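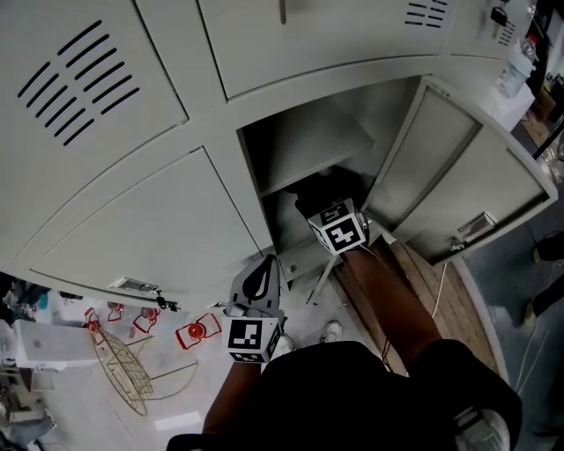

Can you judge a gripper without putting it on an arm first? Up to a point, and for the early choices that point is far enough to be useful.

Clamel held its open afternoon in September at the Garstead site. I went with Jolien Goossens, who buys handling equipment for our packing side, and we arrived a little after one o'clock.

Most of the time went on handheld grippers. Visitors held one in each hand and tried everyday jobs with them, with printed marker cubes on the grippers so that the hand movements could be tracked. The metal lockers were the hardest of the jobs. Reaching into an open compartment is easy with bare fingers, but with a gripper you have to think about the wrist, the shelf near the top and the door beside you.

Two models were on offer. The Fontes weighs 535 grams and opens to 78 mm. The Prumness is lighter and opens less far. I preferred the Fontes for picking things up and the Prumness for getting into corners. Jolien liked the Prumness for both, though she has smaller hands and found the Fontes trigger stiff. After about 30 minutes my forearm was tired with either one.

Shengli Wan, who runs the test area, answered questions between turns. He said the cubes lose tracking when a door or a forearm comes between them and the camera, and that a deep compartment is a bad place for this. His team is trying a second camera on the wrist - it helps, but adds weight and another cable.

There was a short talk on controllers at three, mostly about delay. I would have liked to see both grippers fitted to the same arm, but the arm was booked for other work. Clamel will lend a pair for two weeks against a deposit, and Jolien has asked for the Prumness. Parking is at the back of the building, through the second gate.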